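Hilard parish registers, data card

Version of 12/18/19, prepared by Mathias Danzer.

The set holds 1,765 entries of baptism, marriage and burial from the four parishes of the Hilard deanery. Each entry is one line in a text file with tabs. Latin first names are kept as the priest wrote them, and the modern form stands in the next column. 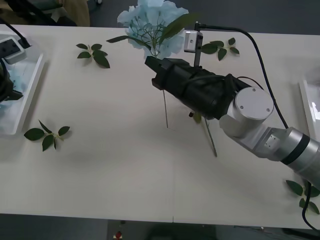 Ursina Sutter wrote to ask whether the chapel at Idow should be counted as its own parish, as the burials there were entered in a separate book. In this version it remains under Moser, and the column "place" shows the chapel.

Known gaps

The Moser marriage book lacks 88 pages. Water damage makes up to 300 burial lines uncertain, and they carry a question mark in the last column. Please do not remove the marks when you merge the files. 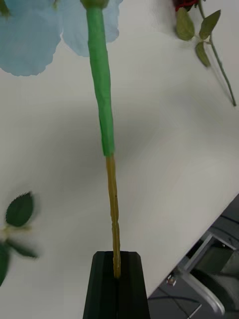
Stem of a flower, upper part wrapped in green.

Reading rules

Godparents are given in the order of the book. Where the priest wrote only "the same", we repeated the name in full.

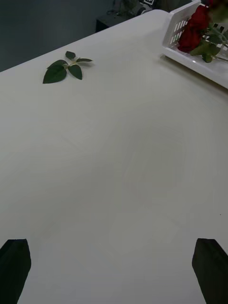
Abbreviations of religious orders are not resolved. The list from Diltel uses older ones, and we hope to add a table for them in February. Corrections can be sent with the parish, the year and the line number.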